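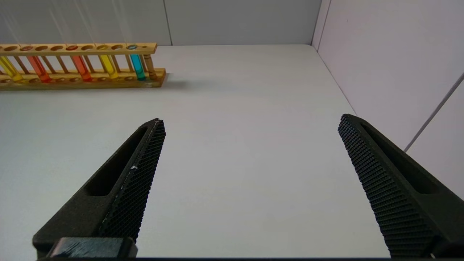 **Section 3.2 · Matériel et budget**

**Figure 2.** Les deux doigts de la pince et le portoir en bois avec ses tubes colorés, vus depuis le poignet.

Je l'avoue, c'est la partie du projet où j'ai passé le plus de temps sur un tableur (et le moins sur le robot !). Au départ, on voulait tout prendre chez Osham, bras, pince et doigts de rechange compris. Puis le devis est arrivé, et on a regardé de plus près ce qu'on achetait vraiment.

Premier poste, les doigts. Ceux de la figure 2 ont une face interne quadrillée, très dense, et c'est elle que je surveille pour le verre. Trịnh propose la paire à 83 euros, Zostel à 143. On a pris Trịnh pour les essais courants, en gardant une seule paire Zostel pour comparer, et j'ai prévu un remplacement toutes les 40 heures de manipulation. C'est prudent, peut-être trop, mais une commande oubliée en octobre nous a déjà coûté deux semaines d'attente et je n'ai pas envie de recommencer !

Deuxième poste, les consommables : 40 tubes en verre, du colorant alimentaire et un portoir en bois tout simple. J'ai longtemps hésité avec un portoir usiné sur mesure, plus régulier, mais Tudimero, notre banc d'essai, doit tourner avec du matériel qu'un petit labo peut racheter sans passer par un appel d'offres.

Reste la maintenance du bras, que j'ai mise sur une ligne à part. Elle dépend du contrat retenu, et on y revient en section 3.4 avec le détail par année.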